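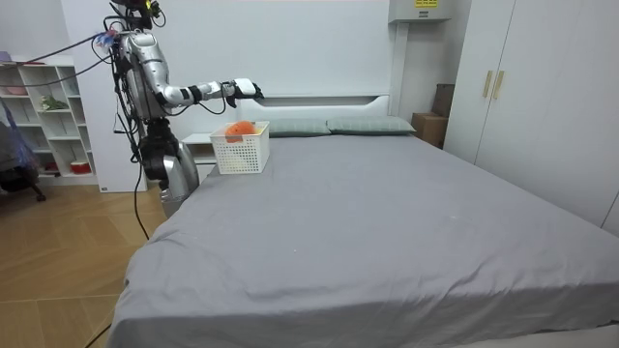 White plastic basket near the pillows, at the head end of the bed.

How to clear soft toys off a bed and keep them in one basket

Plush fruit spreads fast. A bed is where most of it ends up in our place, and it has to come off before the sheets can be changed. This method needs one basket and a flat, made bed.

Step 1. Choose the basket. Use plastic with holes in the sides so air gets to the toys. The Haddad and Windix ones I've owned both wipe clean with a damp cloth. Avoid lids.

Step 2. Pull the sheet tight and push the pillows up to the headboard. Small toys hide in folds. Set the basket on the mattress within arm's reach.

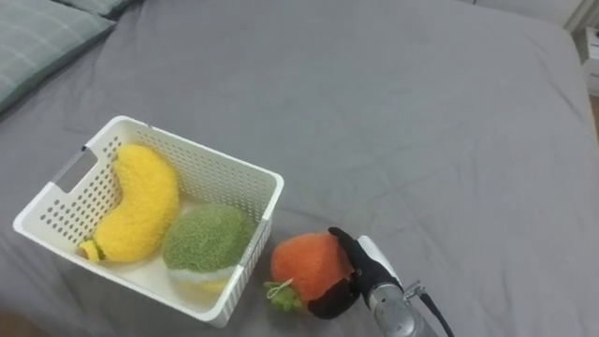 Banana and a round fruit in the basket, orange strawberry still on the sheet.

Step 3. Put the long toys in first. A banana lies along the bottom and the round ones fit beside it. Check each toy for open seams as you go, and snip off any loose tag strings before a child finds them.
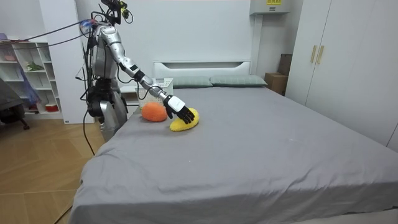 Step 4. Sort by colour if you have a big collection. Anong Srithong, who taught me this at the Watgate toy library, starts with the brightest colours and leaves the greens until the end. With yellow and orange side by side on a grey sheet, there's no trouble telling what is left to pick up. Patterned doona covers make it harder, so fold those back first.
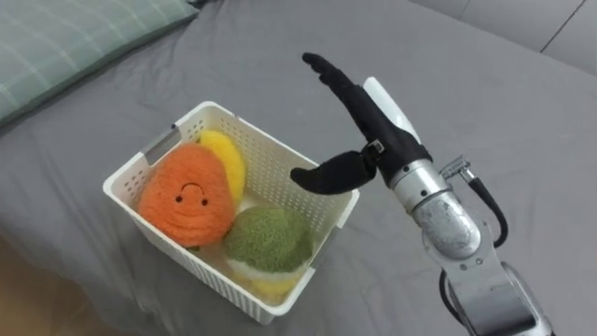 Step 5. Stop before the basket is packed. Toys jammed in tight lose their shape, and the stuffing goes lumpy at the corners. Four in a basket like this one is fine for everyday use, and an orange with a stitched face can lean on the back wall where it's easy to grab. Anything that won't fit goes in a second basket.

Step 6. Lift the basket by both ends and store it on a low shelf. Wash the toys every 2 months, cold, inside a pillowcase, and dry them in the shade.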